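Workshop notebook, Dokbridge canteen kitchen, bench 2
May 20, 2019

Carried over from last entry: gripper finger pads replaced, wrist camera reseated, cable dressed again along the forearm. Arm homed without faults. Controller still on the Santoro build, no update taken before the trial is over.

Task for this block is plate clearing and restocking at the serving counter. The arm picks a plate off the counter and hands it to the rack, and between plates it moves packaged goods forward from the back row. Staff do the scraping, the rinsing and anything with liquid in it. That split was agreed with the kitchen in writing and is taped inside the cabinet.

Runs this morning: 31 plate picks attempted, 5 failed. Three failures were approach height. The fingers came down short of the rim, closed on nothing, and the arm retried until the timeout. The other two were rim slips on glazed plates. Dropping the approach by hand fixed the height problem for the rest of the block, so the counter plane estimate is off - probably the glare on the pale top again. Need to refit with the blinds down and compare.

Grip force left at the default. Tried one step higher on the glazed plates and did not like the sound of it. Go back to wider contact on the rim first.

Packaged goods: boxes are fine. Clear containers are poor, the segmentation loses the sides and keeps only the label. Bottles lying down are skipped by design. Kitchen asked whether they can be included. Answer for now is no.

Notes from the kitchen side, taken during the break and written down the same hour.

The early shift used to have one person on plates full time. That person now spends the block walking between the rack and the prep table, and watches the arm in the gaps. They report less wrist strain and more interruptions. The interruptions are the part to take seriously. Each fault needs someone to come over, clear the counter in front of the arm and press resume, and the fault tone does not say which of those is needed. Request: two different tones, or a line of plain text on the panel. Text is quicker to do. Assigned to me.

Second point was pace. The arm works at a steady rate and does not speed up when the line does. At peak the staff reach around it, and then the safety zone trips and everything stops. Options are to park the arm at peak or to move the plate drop to the far end. Parking costs nothing, so try it for 9 shifts and log the stops.

Third, job descriptions. The roster still says "dishes" for a position that is now half fault handling. Supervisor wants this settled before October, when the Grumatska site gets its own unit. Training time is not in anyone's hours at present. Passed on to the Trarnar project office with a note that the people doing the resets should be paid for learning them.

Wear: pads are rated for 3,000 cycles. The last set came off at nearly that and the surface was still usable, but the left one had a polished area low down. Old pads bagged and kept in drawer.

To do
- refit counter plane, blinds down
- fault text on panel
- rim contact test, glazed plates only
- parking position, check clearance to the cabinet door
- ask for a stop log sheet the kitchen will fill in, one line per stop
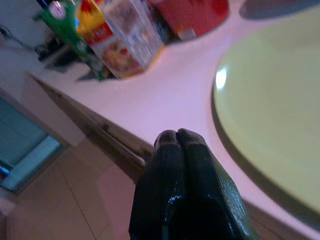

Parking position can reuse the home pose with the wrist turned in. Will set it up after the lunch block and mark the limit on the floor with tape.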